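Tollier Cloth Folding Set

README

Contents
What is in the set
The cloths
The table
Starting states
Folds and how they are named
Files
Known problems
Changes
Terms

What is in the set

The Tollier set is a collection of recordings of household cloths being opened out, flattened and folded on a tabletop. There are 2,447 recordings in this release, made with 142 cloths. Each recording covers one cloth from its starting state to the point where the operator marked the attempt as finished or given up. Attempts that were given up are kept in the set and labeled as such.

The set was put together for people who work on cloth: how it bunches, where its edges go when it is dropped, and how many moves it takes to get back to a flat sheet.

The cloths

Most of the cloths are everyday linens bought for the project or donated by the Hatoseck laundry. They include napkins, dish towels, pillowcases, hand towels and plain squares cut from old sheets. Every cloth was washed once before use and was not ironed. Size, weight and fiber content are listed in cloths.csv. Where the care label was missing, the fiber field says "unknown" and was left that way.

White cloths make up a large share of the set. They are harder to label than colored ones, as the hem and the folds are close in tone, and we wanted enough of them to be useful.

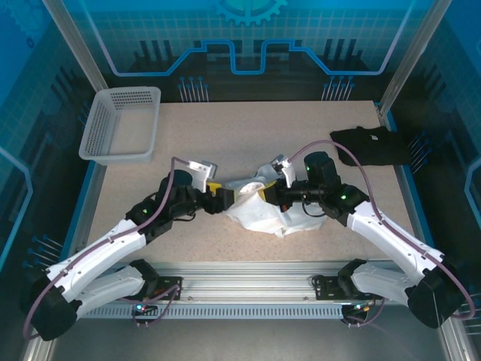 Patterned cloths have the prefix P in their ID and plain ones have the prefix W or C, for white and colored. Cloths with a visible front and back, such as printed dish towels, have a second field that says which side is up at the end.

The table

The tabletop is speckled beige-tan. It was wiped down each morning and again whenever lint built up. Light cloths slide on it more than heavy ones do, so expect some drift when a corner is pulled.

Starting states

There are 7 starting states:

flat
flat, turned
half folded
one corner under
rolled
dropped
crumpled

"Dropped" means released from above the table and left as it fell. "Crumpled" means gathered up by hand into a bunch and set down. The two overlap, and the label records what was done to the cloth, whatever it looked like afterward.

Folds and how they are named

Target folds are half, quarter, thirds, diagonal and the Awwad fold, our name for thirds one way and then half the other. Folds are named from the longer side. For square cloths, the side nearest the front of the table counts as the longer side.

Files

cloths.csv: one row per cloth
attempts.csv: one row per recording, with cloth ID, starting state, target fold and result
recordings/: one folder per cloth
notes/: free text from the operators, not edited

Known problems

13 recordings have the wrong cloth ID. They are listed in errata.txt and will be fixed in the next release. Two pillowcases shrank in a rewash in July and their sizes in cloths.csv are the old ones.

Changes

The Gukance labels from the first release have been dropped. Use the result column in attempts.csv instead.

Terms

Free for research and teaching. Please name the Tollier set in anything you publish with it.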